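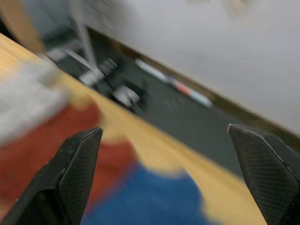 Notebook: Trosum / sock hanging
Entered by Abla Awwad, June, 4:40 pm

Comparing two ways of cutting up the demonstrations before training. Same arms, same rack, same socks as the last entry. The old way treats one sock as one episode, from first reach to release at the clip. The new way cuts each episode at every contact change (finger touches sock, sock leaves table, clip opens, clip closes) and trains on the pieces with a short overlap. I have been calling the new one Zein in the config files, so I'll call it that here too.

Training set is 700 episodes for both. For Zein they get cut after loading, so nothing was collected twice. I held back 191 episodes and used them only to choose the checkpoint. Both runs used the same seed and the same learning rate.

First thing I looked at was the wrist video, because the old policy had trouble when the wrist swung fast over the table. In those moments the socks smear into patches of color and the fabric edge is gone. The old policy would close the fingers during the swing, well before it had anything to close on. Zein mostly waits. My guess is that the pieces starting at "finger touches sock" have almost no blur in them, so the network never ties closing to a smeared view. I have not tested that guess. A fair test would be to train the old way with the blurred stretches dropped and see if the early closing goes away by itself.

Things that stayed the same between the two: table height, rod height, the position of the hook on the rod, gripper force limit, control rate. I did not touch the camera exposure. It should probably come down, but if I change it now the old episodes won't match.

Role split between the arms is the part I keep going back and forth on. One arm handles the fabric and the other steadies the hanger by the end of its bottom bar. Without the steadying arm the hanger turns on its hook as soon as a clip gets pushed, and the sock arm ends up chasing it.

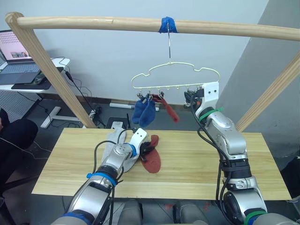
With the steadying arm holding on, the clip stays put long enough for a second try if the first one misses. The cost is that the steadying arm then can't help open a clip, and it has to let go and come back in for that. The regrasp is where Zein lost most of its time. It cuts the episode right at the release, and the piece after that starts with the hanger still swinging a little. The policy seems to want the hanger still before it moves. I lengthened the overlap by a factor of 2 for that cut only, and the pause got shorter. Did not rerun the full comparison with this change, so don't quote it.

Griswood asked for the raw logs from both runs. They are in the shared folder under Trosum, one subfolder each. The old run's folder has a stray config from Tredo in it. Ignore that one, it was for the towel work and has the wrong joint limits.

Failures with Zein, from my notes while watching:
- cuff caught by one layer only, sock hangs crooked and slides out
- finger pad slips on the fabric when the pad is dusty. Wipe pads before each block.
- finger goes behind the neighboring clip and lifts it along with the right one

The last one happens more toward the middle of the bar, where the clips hang close together and the wires cross.

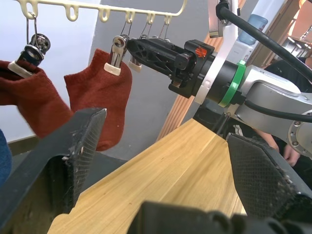

Does the cut at "clip closes" need the force signal, or can it be found from video?
Use the force signal. The clip jaws are often hidden behind a finger at that point, and when I marked the cut by eye from the wrist video I put it in a different place each time I went back to it.

Next: the blur test described above, then the full comparison again with the longer overlap. Keep the 191 held-back episodes as they are for both. Pads need replacing before then, spares are in the second drawer.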